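沃特维尔(Watville)地方治理观察 官方账号

1/ 关于沃特维尔市议会就警务经费与抗议活动处置规则所作表决,本账号将分条发布说明。以下内容依据会议公开记录及市政府已公布的文件整理,供居民查阅。2020年7月3日

2/ 议会审议的是第1229号条例草案。草案涉及两项内容:一是限制警方在公共集会中使用催泪剂和橡胶弹;二是将警务预算中的一部分转入社区调解与心理危机应对项目。两项内容合并表决,未予拆分。

3/ 表决结果为五票赞成、三票反对、一票弃权,草案一读通过。按照本市章程,条例须经二读方可生效,二读日期尚待议长办公室公布。

4/ 在公众意见征集期内,市书记官办公室共收到书面意见3454份。办公室公布的汇总表按街区列明来源,未按立场分类。部分媒体据此称“多数居民支持”,该说法在汇总表中没有依据。

5/ 同样,反对方议员在发言中称“多数商户反对”,所引材料为纳克斯卡(Nakska)商业街协会提交的一封联名信。联名信附有约200家商户的签章,未说明该街区商户总数。本账号已致函协会询问,收到答复后将另行发布。

6/ 关于使用武力的限制,草案第四条规定:现场指挥官在下令驱散之前,须以扩音设备发出至少两次警告,两次之间相隔不少于十分钟,并留出可供人群离开的通道。现行规定仅要求“合理警告”,对次数和间隔未作界定。

7/ 第四条同时设有例外:遇有对人身的紧迫威胁时,可不受上述间隔限制。“紧迫威胁”一词未在定义条款中出现。两名投赞成票的议员表示,将在二读时提出修正案予以补充。

8/ 关于经费,草案并未取消任何警务部门,也未规定裁减在编警员。网上流传的“解散警察局”一说与草案文本不符。转拨款项来自加班费和装备更新两个科目,具体数额由财政委员会在十一月预算审议时确定。

9/ 需要指出的是,草案未指明由哪一机构接收转拨款项。目前公开表示有意承接的机构有祖卡尔(Zukar)社区调解中心一家,该中心现与市政府订有合同,合同于明年到期。是否公开招标,草案未作规定。

10/ 警员工会已发表声明,认为草案第四条“将使一线人员承担不可预见的法律责任”。声明全文已在工会网站公布。本账号提请读者注意,草案第九条规定,依命令行事的警员不因命令本身违反程序而受纪律处分。声明未提及该条。

11/ 另有居民询问,上月在市政广场集会中被拘留的人员是否适用新规。答复为不适用。草案不具追溯效力,相关案件仍依现行规定处理。

12/ 潘氏街区(Pan)居民联席会定于二读前举行公开说明会,席位不设预约,可现场领取发言单。每人发言限三分钟,书面发言可于会前投递,篇幅以一页为限。
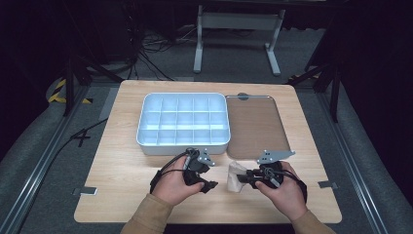
13/ 沃特维尔北区读者来信:三分钟不足以说明一个家庭在集会当晚的遭遇,议会若确实重视居民意见,应在二读之前安排专门的听证,并要求警方负责人到场答复,书面意见再多,也不能代替当面质询。

14/ 就上述来信说明如下:依议事规则第十七条,专门听证可由三名议员联署提出,也可由居民请愿提出,后者须征集有效签名3000个。签名须附登记住址,电子签名目前不予受理。

15/ 请愿表格可在市书记官办公室窗口领取,亦可自行打印。签名核验通常需要十个工作日,有意提出请愿者请预留时间。核验期间,二读程序不因此中止。

16/ 本账号对条例草案不持赞成或反对立场。如发现上述内容与会议记录不一致,请以会议记录为准,并通过私信告知条目编号,更正内容将附于本串之后。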